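Handheld grippers, second pair: cables and marker cubes

3 min read

The first pair worked well enough to be annoying. They opened and closed, the encoder reported a width, and the printed fingers survived most of April. What they did not survive was me changing the trigger geometry twice without changing the return spring, so by the end the left one needed a good shove to open and the right one opened on its own.

The second pair is a clean print from the revised files. Same gray plastic, same curved claw fingers. The changes are internal. The linkage pivots are now on 3 mm steel pins instead of screws, and the finger roots have a fillet where the old ones cracked. Tadeusz Tomaszewski ran the parts on his printer in Bristodcombe because mine was still waiting for a hot end. He used more walls than I asked for, and I have kept that setting.

Marker cubes next. Each gripper carries one below the fingers, white with square black codes. The old cubes were paper glued on a printed block, and the corners lifted. A lifted corner moves the detected edge, and the pose estimate jumps with it. The new faces are printed directly in two colors. Detection holds at steeper angles than before, although I still lose the pose when a cube turns so that the overhead camera gets one face at a bad slant. I may chamfer the edges. I may also leave them alone, as the tracker code assumes sharp corners and I wrote it in a hurry.

Wiring is the weak point. Power and data leave each gripper separately and run back along the forearm. I tried a sleeve over both and it made the bundle too stiff to follow the wrist, so the sleeve came off again. Strain relief is a printed clip with a zip tie through it — ugly, replaceable in a minute.

For testing I use cloth. Rigid objects flatter a gripper like this: the claws close, the width reading stops changing, done. Cloth keeps compressing, so the reading creeps, and any slack in the linkage shows up as noise on top of the creep. Black cloth is the worst case for the camera as well, with folds that hardly register.

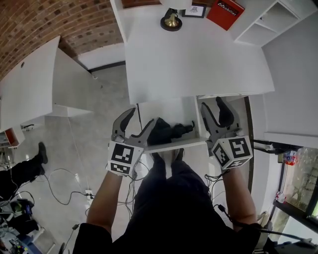

The logger writes both widths and both cube poses to one file with a shared clock. On the first pair I had two clocks and corrected the offset afterward, which was a waste of an evening every time. The current limit is the USB hub. It drops a device if the second gripper is plugged in while the first is streaming, so the order is: connect both, then start the logger. Corrado Cocco suggested a powered hub and he is probably right.

Still open: the right trigger has more travel than the left, and 16 of the spare pins are slightly oversize and need to be sorted out of the bag before I build another one. Files go up once the clip is redrawn.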